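Trisgate tabletop collection: progress report to the Blöndal fund
July 28, 2021

Hello again! I promised I'd write once we had real numbers, and we do, so let me get those out of the way. We have 945 usable demonstrations in the set. Another 142 got thrown out, mostly because the operator restarted halfway through a grasp or the log had a hole in it. I'm fine with that ratio. I'd like it to be lower by October, and I think it will be, now that the recorder warns us when it starts dropping data (it used to do that without a peep).

You asked last time what the money was going to. Mostly operator hours! Driving the arm by hand is slower than it looks, and people get sloppy after 40 minutes, so we switch off at that point and the other person takes over. The rest went to a spare set of finger pads and more disk space than I budgeted for. I'll send the receipts separately.

The other big change is the object list. We started with plain blocks and cups, and the early Plilel model got pretty comfortable with those and pretty useless at everything else. So now every session mixes easy shapes with awkward ones, set close together or touching, with something bulky nearby that the arm has to work around. It's slower going and the operators grumble, but I like what we're getting out of it.

Small things right next to each other are where I want most of the next batch. When a cube is touching something with a rim, you have to decide which one to go for and from which side, and the operators don't all decide the same way. I've stopped trying to make them agree. Brisidum, our labeling tool, now has a field for approach direction, so we can sort it out later.

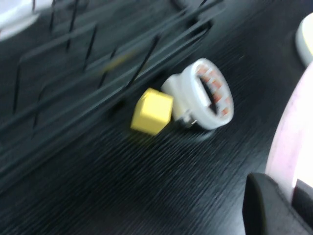 Blur is still my biggest headache. The wrist camera smears whenever the arm swings fast, and I went back and forth on whether to cut those stretches. For now I'm keeping them and tagging them, and we'll train once with and once without and see. If it makes no difference I'll drop the tag and save us all the clicking.

We're 4 sessions behind the plan, all from the week the arm controller was out for repair. I'd rather make those up slowly than squeeze in long days, so please don't be alarmed if the next count looks modest. One request: could we move the leftover travel money into operator hours? I don't see us using it for travel, and I could put it to work right away.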